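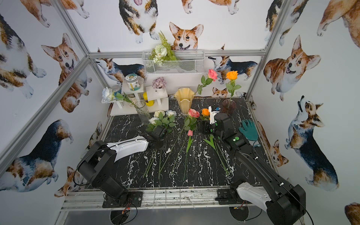

Can you make a proper marmalade with frozen oranges?

Frozen fruit sets very nearly as well as fresh, provided you add the juice of an extra lemon and let the peel thaw in its own syrup overnight.

That was the first thing I asked Olaia Esteban when I finally got to her kitchen in Drosness, because I'd had a bag of Sevilles sitting at the bottom of my freezer and feeling like a reproach. She laughed, put the kettle on, and told me her mother used to freeze them by the bucket (the season being so short, and the family so large) and that the neighbours never once picked the difference.

Olaia has been making marmalade for 32 years, first for school fêtes and now for the September show at Grullalton, where she and her old rival Fulgencio Quintana have been trading the blue ribbon back and forth for longer than either of them cares to admit. Fulgencio likes his dark and bitter, with treacle in it. Olaia's is the colour of weak tea, with peel so fine you could read the paper through it, and I'm afraid I ate a fair bit of it straight off the spoon while she talked.

Her method takes 2 days. Slice the peel by hand, tie the pips in muslin, cover the lot with water and leave it on the bench until morning. Then it's a slow simmer until the peel squashes between your fingers, and only then does the sugar go in, warmed first in a low oven. "Sugar toughens peel," she told me, more than once, and quite sternly the second time!

She sent me home with 6 jars and a favourite saucepan on loan. The saucepan is due back before the show, and she's already rung to ask after it.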